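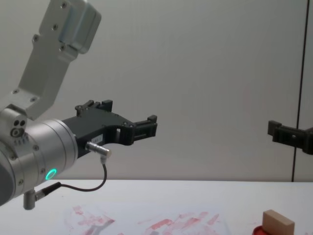
## Getting a smooth, plain grey wall

I've painted more rooms than I'd like, and light grey is still my favourite for a wall behind a worktable. It hides scuffs better than white and doesn't make the place gloomy.

1. Fill any dents and leave the filler overnight. Go a bit proud of the surface – it shrinks!
2. Sand it flat, then run your palm over it with your eyes shut. Your hand finds lumps your eyes miss.
3. Wipe off the dust with a barely damp cloth.
4. Cut in along the edges with a small brush, one wall at a time.
5. Roll on the first coat in big overlapping strips, top to bottom. Don't go back over bits that have started to dry (I always want to, and it always leaves a patch).
6. Wait 3 hours, then do the second coat the same way.

Matt paint is kinder to wonky plaster than silk. Shiyu Tang swears by a foam roller, but mine left bubbles, so I've gone back to short pile.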